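Stories > Makers & Menders > Talking Shop

The Marker Goes in the Cup

I'd been warned that Feven Lencho would offer me a chair and then take it back, and that's pretty much what happened. I got as far as putting my bag down. Then she needed the chair to reach a shelf, and after that it had a stack of lids on it, and we did the rest of the interview standing up (which was fine, I'd been in the car all morning).

Feven runs Birhane, a little shop that sells secondhand things for the desk and the kitchen table. Bowls, cups, wooden boxes, trays, pen holders, the stuff that ends up on a flat surface and stays there for ten years. She also goes into people's homes and clears those flat surfaces for them, and that's the part I'd come to ask about, because my own desk is a disgrace and I thought I might get some free advice. I did!

"People call me about the garage," she told me. "They say, Feven, the garage is terrible, you have to come. So I come, and I walk past the table by the front door, and I say, what's this? And they say, oh, that's nothing. That's the problem right there. I don't even look at the garage the first day."

She does one table per visit. It takes her two hours, more if the customer likes to talk, and she charges 86 dollars for it, a price she set in her first year and hasn't gotten around to changing. I asked if that was enough. She laughed and moved the lids.

The way she works is so plain that I kept waiting for the trick. Everything comes off the table and goes on the floor, on an old sheet. She wipes the top down. Then she puts back a bowl, a cup, and a box, and those three have to hold whatever is going to live there.

"The bowl is for what's in your pockets," she said. "Keys, coins, the little screw you found. You don't sort it, you just drop it in. The cup is for things that stand up. The box is for things you don't want to look at."

I wanted to know what happens when the bowl fills up. She said you dump it on the table and deal with it, that's what a table is for. I wrote that down and underlined it.

She has strong feelings about cups in particular. Most of her customers already own a proper pen holder, often a nice one that somebody gave them, with forty dried-out ballpoints jammed in it. She takes it away. What she puts in its place is an ordinary drinking cup, preferably plastic, preferably in a color you'd never pick for the living room.

"Red is good," she said. "You see red from across the room. You come in with the marker in your hand and the cup is yelling at you."
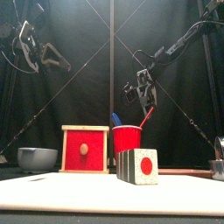
And she really does mean one marker. I tried to bargain with her on this. I have a mug at home with, I don't know, every highlighter I've ever owned, and I said surely a person could have three or four. She was very patient with me. If you've got one marker, she said, you know where it is, and when it's dry you throw it out the same day. If you've got twelve, the dry one goes back in with the others and you meet it again next week. (I've met mine many, many times.)

The box is where we disagreed. I like an open tray. I like to see what I've got. Feven thinks trays are how the trouble starts, and she has a whole shelf of wooden boxes she's rescued from estate sales to prove it, some with the hinges gone, one that still smells like pipe tobacco. She buys them for next to nothing and sands them out on the back step.

"A tray grows," she said. "You put down a tray, and in October there's a pile on the tray, and then there's a pile next to the pile. A box has sides. When it's full, it tells you."

It was her old boss who got her started on all this. Before the shop she worked at Forholm, a furniture store where she spent six years dressing the display rooms, and the woman who trained her there, Hye-jin Min, wouldn't let anyone put more than a few things on a table. I called Hye-jin afterward to ask about it, and she remembered it well.

"Feven wanted flowers on everything," she said. "Flowers, books, a candle, another candle. I used to go around behind her with a cart. I told her, leave them a place to put their coffee." Then she asked me whether Feven still stacks things on chairs. I said she did.

The two of them still swap finds. Hye-jin sends her photos from flea markets, and Feven sends back a yes or a no, usually a no. The shop has a little over its share of gray bowls right now thanks to one of the yeses, a crate marked Dresus that was supposed to have a dozen in it and turned out to be packed down to the bottom. Feven paid 200 dollars for the lot and has been slipping a bowl into every table visit since.

I asked what the hardest table was. She didn't have to think. It belonged to a retired piano teacher who had kept every program from every student recital, 600 of them, in drifts, on the dining table, with a lamp sitting on top. They didn't throw out a single one. They read the names aloud, put them in boxes by year, and carried the boxes upstairs, and it took four visits. Feven only charged her for two.

"She ate dinner there that night," Feven said. "At the table! She called me up to tell me what she had. Soup."

She doesn't do before-and-after pictures, by the way. A customer asked for them once and she thought the before one was unkind. She also won't sell you storage on the first visit, even though she has a shop full of it and it would be the easiest thing in the world. You get the loan of a bowl, a cup and a box for a month, and if you want to keep them you come in and pay. She says most people do come in. A few have come in with their own cup, to show her.

Before I left I asked her about white tabletops, since I've been thinking of getting one. She made a face. She likes them to look at, but every smudge shows, and people get nervous and start wiping when they should be putting things away. If you must have white, she said, keep the cloth in the box, and leave the smudge alone till you've finished.

I went home with a box I hadn't planned on buying (the tobacco one, I couldn't help it) and a red cup on loan. The highlighters are still in the mug. The mug is on the floor, on a sheet, and I'm getting to it. Birhane is next door to the Ridik bakery, open from ten in the morning until Feven gets hungry, and if you go, don't bother looking for a chair.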